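Tuesday, planner notes (segmentation + grasp proposals)

Okay, picked up where I left off with the handle problem. Quick recap for Shaimaa, who missed the morning: the new grasp proposer in Skunow loves anything long and thin, so when a mug has a spoon in it, the top-scoring grasp lands on the spoon about every time I run it. Great if you want the spoon. We want the mug!

First I blamed the scoring weights and burned an hour on them. Wrong tree. I dumped the masks and the segmenter is merging spoon and mug into one instance, so the proposer sees a single blob with a lovely graspable stick coming out of the top. Of course it goes for the stick.

Reran the whole thing offline on the side view with the two blocks and the mug. Sampling 1000 candidates per object, 172 survive the collision check on the merged blob, and 73 of those are on the spoon handle. Ugh. 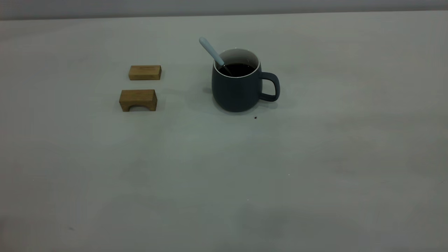

Side view, test layout: flat block, arch block, mug with spoon. Mug handle points right.

Tried Aino's suggestion of splitting the mask at the rim (fit an ellipse to the white ring, cut whatever pokes out past it). It's hacky but I kind of love it. The light rim against the dark mug gives the fit plenty to hold on to. I don't trust it yet on the all-white mugs, so it's behind a flag for now: split_at_rim, off by default.

Other thing, while I was in there: the arch block. The convex hull fills in the opening, so the planner thinks it's a solid brick and throws out every grasp with a finger going through the gap. Swapped in convex decomposition with max 2 parts and the opening is still mostly filled, which makes sense now that I draw it on paper (two legs and a top, duh). Need to bump that number and see what it does to planning time.

Also the little dark speck by the mug came through as its own object in one run. Minimum area filter was commented out. By me, in November, with no note. Put it back.

Left to do:
- rim split on the white mugs
- decomposition with more parts, log the timings
- add a "contains liquid" tag so the planner keeps the mug upright. Aino has a half-finished upright constraint in her Varo branch, ask her before writing another one
- push the masks to the shared folder so Shaimaa can poke at them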